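홈 | 회사소개 | 보도자료 | 자료실 | 채용 | 문의

보도자료
2023/06/06

스토본(Stovon), 두 팔 로봇 작업대 운영수칙 '날라크(Nallach)' 공개합니다

안녕하세요, 스토본에서 작업대 운영을 맡고 있는 담당자입니다. 보도자료는 원래 딱딱하게 써야 한다는데, 제가 매일 쓰는 수칙이라 그냥 제 말로 소개할게요!

날라크는 로봇 팔 두 대가 한 테이블에서 물건을 다룰 때 사람이 지킬 것을 정리한 사내 기준이에요. 지난 12월에 초안을 냈고, 오스피나(Ospina) 작업실에서 137회 시험 운영을 거치면서 고치고 또 고쳤습니다. 처음엔 항목이 너무 많아서 다들 안 읽더라고요(저도요). 그래서 8개로 확 줄였습니다. 그중 문의가 많았던 네 가지만 먼저 풀어 볼게요.

1. 바닥 구획부터
작업면에는 갈색 종이를 깔고 파란 테이프로 칸을 나눕니다. 물건 자리를 말할 때는 "조금 왼쪽" 대신 칸으로 부르기로 했어요. 노란 용기든 연두색 접시든 똑같습니다. 테이프가 들뜨면 그날 작업 시작 전에 새로 붙이고요. 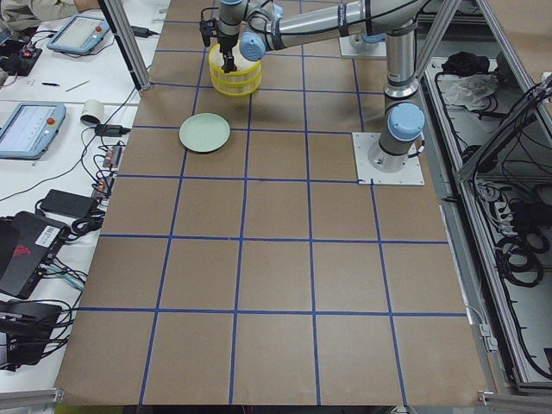
칸 이름을 외우는 게 처음엔 번거로웠는데 교대할 때 말이 짧아져서 이제는 없으면 불편하다고, 시험 운영에 참여한 한 작업자가 전해 왔습니다. 이런 얘기 들으면 정말 힘이 나요!

2. 두 팔이 가까워질 때
제일 오래 토론한 항목이에요. 노란 테두리 바구니 두 개가 맞닿아 있고 양쪽에서 그리퍼가 하나씩 다가가는 상황, 바로 이럴 때 어느 팔이 먼저 움직이는지를 작업표에 미리 적어 둡니다. 현장에서 즉흥적으로 정하는 건 금지! 순서를 바꾸고 싶으면 두 팔을 모두 세우고 표부터 고칩니다.
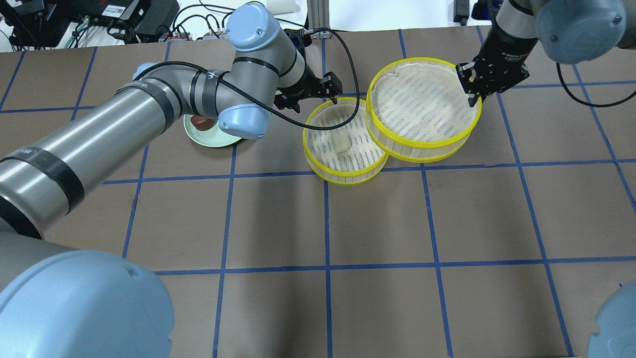 3. 펜던트와 비상정지
티치 펜던트는 옆 책상에, 빨간 비상정지 버튼이 가려지지 않게 둡니다. 팔이 두 대면 펜던트도 두 대를 손 닿는 곳에 놓아요. 펜이나 테이프 같은 건 책상에 있어도 되지만 버튼 위로는 절대 올라가면 안 됩니다. 담당자는 팔이 움직이는 동안 자리를 뜨지 않고, 자리를 비워야 하면 정지 먼저예요.

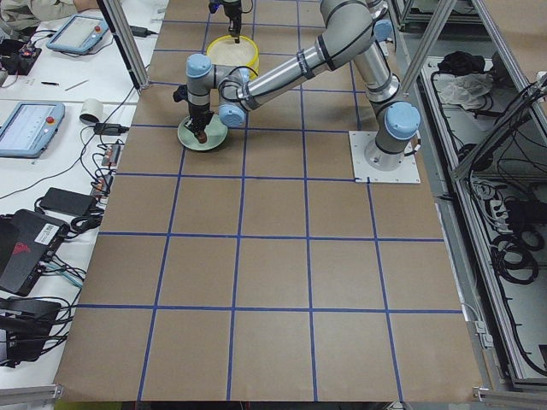 그리고 교대할 때는 새 담당자가 비상정지 버튼 위치를 직접 짚어 보고 나서 서명합니다. 서명란이 작다는 민원이 있어서 양식도 키웠습니다(드디어!).

4. 작은 물건을 집을 때
접시나 그릇 위에서 작은 물건을 다룰 때는 낮은 높이에서 천천히 움직입니다. 집은 채로 다른 팔의 구역을 가로지르지 않고, 늘어진 케이블이 그릇에 걸릴 것 같으면 일단 멈추고 정리해요. 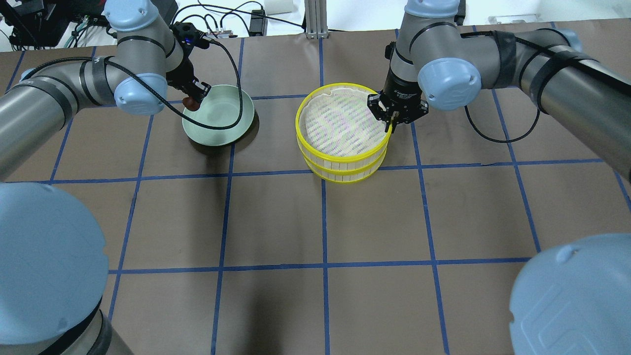 속도 상한은 물건마다 다르게 잡고, 값은 부록 표에 넣었습니다. 부록은 아직 손볼 데가 좀 있어요. 의견은 언제든 환영입니다.

이번 공개에 맞춰 교육용 인쇄본 600부를 찍었고, 사전 신청하신 253곳에 먼저 보내 드립니다. 기록 양식은 저희 점검 도구 베르노타노(Wernotano)에서도 바로 열 수 있어요. 전체 수칙은 자료실에서 내려받으시면 됩니다.

댓글 3

칸칸이: 칸 번호는 가로부터 읽나요, 세로부터 읽나요? 저희는 그걸로 한참 싸웠습니다 ㅎㅎ

스토본: 가로 먼저예요! 본문 1항 각주에 있습니다.

새벽조: 팔이 한 대뿐인 작업대용 축약본도 내 주세요. 2항은 저희한테 해당이 없네요.

문의: 스토본 홈페이지 문의 게시판 | © 2023 Stovon. All rights reserved. | 맨 위로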